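4.2 Swapping grippers on the memory task

We went into this part of the study thinking the gripper would hardly matter. The controller was the thing we cared about, and Jonatan Vik had already spent most of August tuning it on the Trokau fingers. Then we bolted on the Trulex fingers for a quick sanity check, and our nice numbers fell apart, so the sanity check became a section of its own.

The setup is the same as in 4.1. The arm is a Universal Robots model, the strip-shaped parts start in a gray 3D-printed fixture with slotted holders, and a desktop tower lies on its side next to it on the extrusion table. We ran 400 pick attempts per finger set with the Zatum controller, then repeated them with the older Dimitrov one. I'll say right now that the picks are harder than they look. A strip has very little to grab, and if the fingers close even slightly crooked it pivots and wedges itself in the slot.

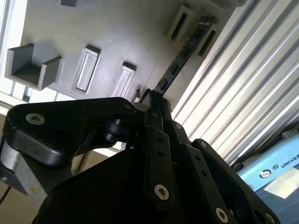

The Trokau fingers are short and stiff, and they forgive almost nothing. When the approach angle was good they were great, and when it was off by more than 4 degrees they jammed (loudly!). The Trulex fingers have more give in them, so they jammed less but let the strip slide while the arm was moving. I had expected the softer set to win easily and even wrote a draft of this paragraph saying so, which I then had to throw out.

Things get tighter over at the computer. The power supply and the drive cage both eat into the room around the board, and a gripper that opens wide has to come down almost straight or it catches on something. We capped the closing force at 28 newtons for both sets, mostly so we could keep using the same motherboard.

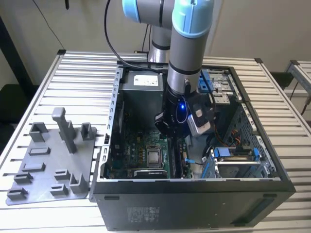 Figure 6. The arm over the open tower, with the fixture plate at left.

A word on cameras. We compared a fixed view of the table with a small camera near the gripper, and at first we fed the controller only one or the other. The fixed view was fine for getting to the case and pretty useless for the last little bit, where the gripper covers up the very spot you want to see. The close view had the opposite problem: lovely detail at the fingertips, no idea where the rest of the world had gone. Using both cost us a delay of nearly 600 milliseconds per correction on the Dimitrov controller. Zatum handled the pair much better, and every result from here on uses both views.

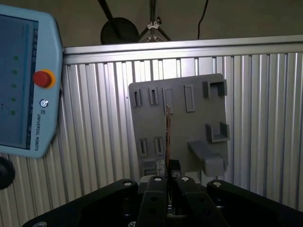 Reader comments

Jonatan Vik: I'd still argue the delay came from how we synced the two streams, and I wouldn't blame the Dimitrov controller for it. Could we rerun that part before the journal version?

Anonymous: Did you try the stiff fingers with a rubber pad? We had the same jamming trouble and a thin pad fixed most of it, though it wore out fast.

Anonymous: Please post the force logs for both finger sets.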